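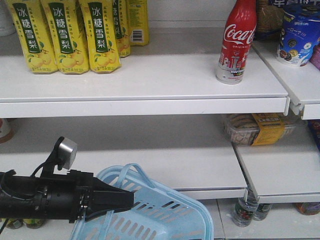
Fall language tables are back

Sep 28, 2022

The language tables start up again this fall, and we are so happy to have them back! If you came in the spring you know how it goes: pick a table, pull up a chair, and spend the evening muddling through Mandarin, Portuguese, Spanish or Korean with other people who are also muddling through. There's tea, there's a lot of laughing, and by the end of the night you've said more out loud than you would in a month of studying alone at the kitchen table.

We've moved upstairs to Room 303 at the Moren Building, which has better light and (finally!) enough outlets. The 377 bus stops right across the street, and the side door stays open until the last table wraps up. The elevator is to the left of the coat racks.

The theme this season is shopping words. It came out of the survey we ran in May, where the comment we got again and again was some version of "I can talk about my family, but I can't buy lunch." Fair enough! So we're spending the whole season on food, drinks, prices, sizes, asking where something is, and asking what on earth something is.
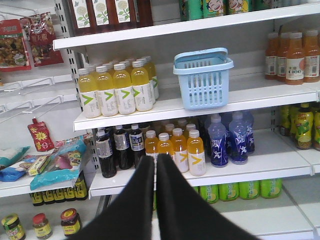
Adult Learning Department, Kistville Public Library

Shopping words are wonderful for beginners. They come up every day, they repeat, and they're printed all over everything you buy. Take 冰糖雪梨, bīngtáng xuělí, rock sugar snow pear. Learn those four characters and you have ice, sugar, snow and pear, and you'll start spotting them on menus, candy bags and weather apps. One of our spring regulars kept a notebook of every character she recognized in a week, and by the end she was running out of pages.

The format is loose. Each table opens with 20 minutes of warm-up, where everyone says what they ate that day and the rest of the table is allowed to ask nosy questions. Then we play store: one person sells, one person buys, and the others listen for words they'd like to steal. After tea you can switch tables if you want to try a new language, and plenty of people do. The Portuguese table got three of its most faithful members that way.

We also have new card sets thanks to a grant from the Barreto Fund. There are 400 cards in each, with the word on one side and a spoken-style sentence on the other, and they can be checked out on your library card just like a book. Please bring them back with the rubber band on.
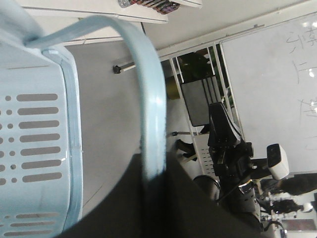
Words to try before your first visit

Pick your language and say these out loud a few times. Don't worry about how you sound!

How much is it? In Spanish, ¿Cuánto cuesta? In Portuguese, Quanto custa? In Mandarin, Duōshao qián? In Korean, Eolmayeyo?

Do you have a bag? In Spanish, ¿Tiene una bolsa? In Portuguese, Tem uma sacola? In Mandarin, Yǒu dàizi ma? In Korean, Bongtu isseoyo?

Signing up

You can just show up, but if you'd like a spot held at the Mandarin table, which fills fast, leave your name at the front desk. Table leaders are welcome too, especially for Korean. Odo Bakery is sending rolls for opening night, so come hungry.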